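Wednesday, late. Sorted the bedroom, or the bed, which counts. The jeans have come back into my life: pale blue, elastic at the waist, a logo tape down the side, and every crease they own on show across the striped blanket.

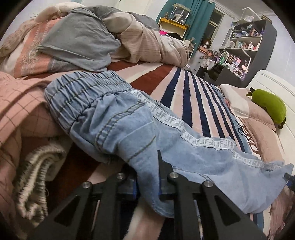

Efua Asante maintains that elastic-waisted jeans are pyjamas with ambitions, and that folding them is flattery.

I gave myself 5 minutes for folding and used 26. My method is legs together, then halves, then despair. They're still lying full length, as far as the pink ribbed cover, with deep folds between the legs. Drawer tomorrow. 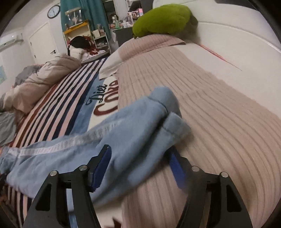
My own view is that drawers are overrated and chairs do the real work. Mother folded along the seam, always, and I did try that. With the side stripe uppermost I at least had a line to follow, and I lost it by the knee. Bed by eleven, jeans permitting.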